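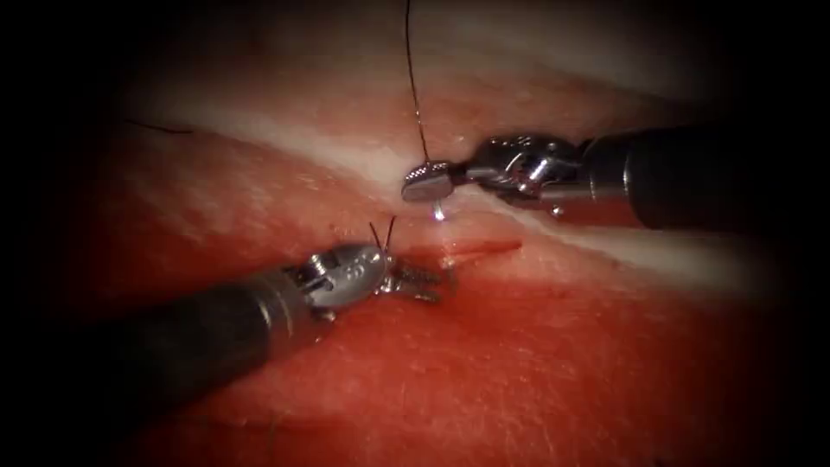 4. Setting up a suturing run

By now you should have Gurkelard installed and the console talking to your recorder (if not, go back to section 3, I'll wait). What follows is how I set up a run for the Sorel stitching study, where we're trying to get a model to predict the next move of both instruments from the endoscope view alone. The thread is what makes it hard. It's thin and dark, it bends as it likes, and old bits of it end up lying on the tissue looking just like the bit you care about.

4.1 Before you start

1. Switch on the console and let both arms finish homing. Keep your hands well clear while they do it.

2. Open Gurkelard and pick the profile called Annamalai. It's named after the labelling scheme we use, and it has the jaw states already filled in: open, closed, closed on thread, closed on tissue.

3. Lay out the sample and moisten it a little. Too much and you'll get white highlights everywhere, and the tracker loves to mistake those for the wrist of an instrument. I dab mine with gauze until only a soft sheen is left.

4. Bring the instruments in from opposite sides so that the tips meet near the middle of the view, with the slit between them. Keep a small gap between the two sets of jaws.

Note: The dark ring round the endoscope view is fine. Leave "mask border" ticked and the software will ignore it. I once unticked it to see what would happen and lost a whole afternoon.

4.2 Recording

5. Press Record and wait for the 3 second countdown before you touch the handles.

6. Work as you normally would! I mean it – the first runs I made were painfully slow and careful, and the model learned to be slow and careful too.

7. When one set of jaws has hold of the thread, tap the left pedal. That drops a marker in the file and saves you hunting for the moment later on.

8. Stop after 5 stitches. Longer files do work, but they take ages to check.

Caution: Never leave the console with an arm live. Press Park first, every time, even if you're only reaching for more thread.

4.3 Checking the labels

9. Open the run in the review window and step through the markers. Most mistakes are in the thread layer. Cut ends standing up near a wrist often get joined on to the long strand, and you'll need to split them by hand with the scissors tool.

10. Mark any loose piece on the tissue as "spare". Please don't delete it, as the model needs to see those.

11. Export to the Drovton folder.

Our current set is 802 clips, with 26 held back for testing. Adding the "spare" label helped more than anything else I tried, and over in section 5 I go through the training settings that go with it.

Last updated 2022-05-26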